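Temps de lecture : 2 min

Zandirero ajoute le calendrier éthiopien à son convertisseur de dates

Mardi 11 octobre 2022

Le site Zandirero, qui propose des outils gratuits pour convertir les dates, a mis en ligne une nouvelle version de son convertisseur. Le calendrier éthiopien y est maintenant disponible, à côté des calendriers grégorien, julien, hébraïque et copte. Cela fait donc 5 calendriers au total.

L'utilisateur choisit le jour, le mois et l'année, puis il appuie sur le bouton « Convertir ». Le résultat s'affiche sur la même page, avec le jour de la semaine. Il n'est pas nécessaire de créer un compte.

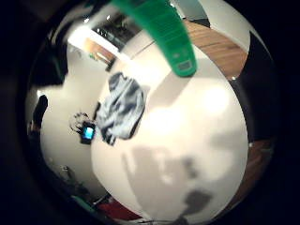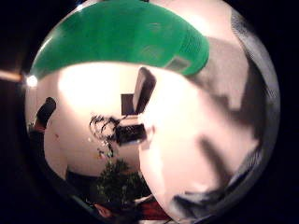
La version précédente, publiée en juin, contenait une erreur pour certaines dates proches du nouvel an éthiopien, lequel tombe normalement le 11 septembre. Cette erreur a été signalée par des lecteurs du forum Rukeck et elle est maintenant corrigée. Selon le site, 866 dates ont été vérifiées avant la mise en ligne.

L'outil fonctionne dans le navigateur du téléphone et de l'ordinateur. Une application, appelée Bright, est aussi en préparation, mais la date de sortie n'est pas encore communiquée. Les questions envoyées par le formulaire de contact reçoivent une réponse dans un délai de 48 heures.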